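Forum index > Breeding and bloodstock > Stud visits

Topic: Ramow open morning, are outside mares' owners allowed in?

jguo_1429
Posted October 31, 2021
Ramow has put up two dates for its stallion parade in December. The notice says bookings are limited to 100 a date and priority goes to owners with a signed nomination. My mare is booked to Godoy but the contract is with the syndicate, not the stud. Does that count?

MeifangH
It counted for us. Send the nomination number with the booking and they match it against the stallion's book.

catier_lane
I'd disagree with that. Syndicate nominations are sold by the shareholder, so the stud office may hold no paperwork until the mare arrives. Ours was refused on those grounds. Ring Guilan Gu in the office before you pay the deposit.

MeifangH
Different stallion? We were on Prusero, and his shares are managed in-house.

catier_lane
Yes, Catier. Managed by an outside agent at the time.

H. Liao
The bigger question is whether a parade tells you anything. A stallion walked up on bitumen for 2 minutes shows you the walk and the front legs. If you want to judge hind limb conformation, ask for a private inspection outside the parade.

jguo_1429
I've seen him on video only. Price of the morning is $400 with lunch, and the yearling paddocks are included.

H. Liao
Then go for the yearlings. Progeny are better evidence than the sire standing in front of you. Look at knees and pasterns, and ask which ones have been corrected.

Peiyu Fang
They won't always answer that last one. The sales repository will have the X-rays, though, once the yearlings are catalogued.

jguo_1429
Office rang back. Syndicate nominations are accepted if the shareholder confirms by email.

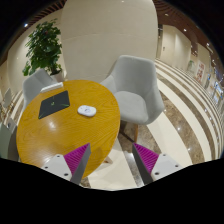

I've asked our shareholder to send that through and requested a private inspection of Godoy after the parade. Will post his measurements if they let me take them.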